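January 15, 2022

The trade talks between Aranda and Trutier closed this week with a joint statement of 467 words. I read it twice. It commits both governments to continued dialogue and sets a review in 30 days. The tariff schedule is not mentioned.

The one firm item concerns the Wurkuseck crossing – 4,000 trucks a month, up from the old cap, with permits valid for 30 days.

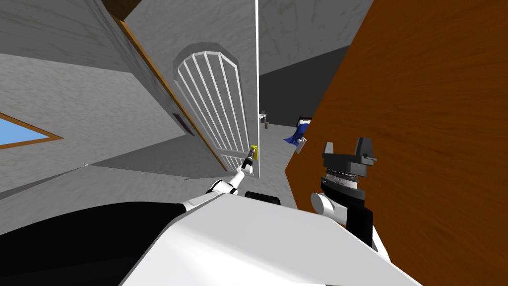
Does the statement bind either side? Only the permit clause does, as it amends a treaty already in force.

The rest can be dropped without notice. Trutier's foreign ministry called the text "a framework," and Aranda's used the word "understanding." Those terms carry different weight in the two legal systems. I will compare the annexes once both are published.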